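How to sequence and gap a duet album for digital release

By Mirjam Reisinger
Jul 25, 2020
14 shares | 3 comments

A duet record raises sequencing problems that a solo record does not. Two lead voices sit at different levels and in different registers, and a listener going straight through will notice each handover. This guide covers track order, gaps, level matching and metadata, and assumes the mixes are finished and approved. The worked case is Nornden, an R&B album by the duo Stullimero, which I assembled in March.

What you need

Final stereo mixes as 24-bit WAV files at the session sample rate. Any audio editor with a montage or playlist view. A loudness meter that reads integrated LUFS and true peak. A spreadsheet.

Step 1: Log every track

Enter the working title, key, tempo, length, first voice heard and last voice heard. The last two columns matter most on a duet album. If one singer closes a track and the same singer opens the next, the join reads as a continuation. If the voice changes, it reads as a new scene. Either is fine, but decide which you want at each join before you start moving files.

Note also whether the ending is a fade, a cold stop or a held tail. Reverb tails should be left at full length at this stage.

Step 2: Build a rough order

Place the lead single first or second. Place the slowest song where side two would begin on vinyl, even if no vinyl is planned, then work outward from those fixed points. Avoid more than 2 consecutive tracks in the same key unless they are meant to run together.

On Nornden the opener was "Brulix", a mid-tempo track with both voices in the first verse. The ballad "Yuan" was originally track three. It stalled the run-through there and was moved to the start of the second half.

Step 3: Check the joins only

Set the editor to play the last 30 seconds of each track followed by the opening of the next. Listen to the whole set of joins in one sitting at a fixed monitor level. Don't touch the faders. Write a one-word note against each join and reorder afterwards.

Repeat the next day on headphones. Semitone clashes that pass unnoticed on speakers tend to show up here, particularly after a held vocal note. 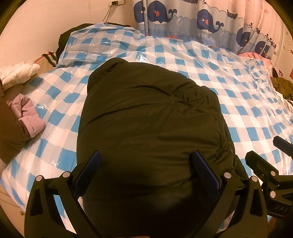 Dark olive-green padded jacket on a bed.

Step 4: Set the gaps

Start with 2 seconds between tracks and adjust by ear. Count the gap from the point where the tail becomes inaudible at normal listening level, as the end of the file can be much later. After a cold stop, try placing the next downbeat in time with the outgoing tempo. After a long fade, shorten the gap. The longest gap on Nornden is 4 seconds, ahead of "Yuan".

Store each gap at the end of the outgoing file. If it is stored at the head of the incoming file, anyone who plays that song from a playlist gets silence first.

For a segue, place the track marker at the first sound that belongs to the new song. Cut at a zero crossing and export both files from the same montage - separate exports can introduce a click.

Step 5: Match vocal levels

Integrated loudness is a poor guide to vocal balance. Loop a chorus from each song and compare the lead vocals directly, first one singer, then the other. Adjust whole-track gain in half-decibel steps. If one voice is still low when the track as a whole sits correctly, return the song for a mix revision. Equalization on the stereo file will change the backing as well.

Check true peak after every gain change.

Step 6: Enter the credits

Decide whether the release is credited to the duo name or to two primary artists, and use that form on every track. Mixed forms can split the album across several artist pages. Solo interludes stay under the album credit, with the individual singer entered as the performer.

Check the spelling of each title against the artwork, including capitals and accents. Export, reimport the files into an empty session and play the album once from start to finish before delivery.

3 comments
Share this page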